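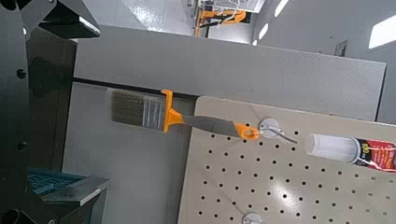

Home | Brushes | Rollers | Pegboard & Hooks | My Cart (2)

Flundell Paintbrush, Gray and Orange Handle

I've sold a lot of paintbrushes (2,038 of this one so far, I checked on Tuesday!) and the Flundell is still what I grab when I'm doing my own trim. The bristles are grayish-brown, packed in good and thick, with a squared-off end, so you can push a nice straight line along a baseboard without half a roll of tape.

The grip is flat and gray and it tapers as it goes back, and I like that a lot more than the fat round handles, which make my thumb ache by lunchtime. Then there's the bright orange collar up by the metal ferrule. Great if you're like me and set your brush down on a gray drop cloth and lose it!

The other orange bit is the tip, with a round hole through it. Slip it over a pegboard hook and it hangs up out of the way. I keep mine on a beige board over the bench and haven't bent a set of bristles in a coffee can for ages. Hooks are sold separately, and the Arnico ones fit fine.

Wash it out the same day, please. Warm water and dish soap for latex, comb it through, hang it up. Cristian Chávez wrote in to ask if it's okay with oil-based paint. Yep, just use the right thinner and take your time.

Painters and schools, if you want a box of 50, email me before you order and I'll work out the shipping. Next batch comes in April.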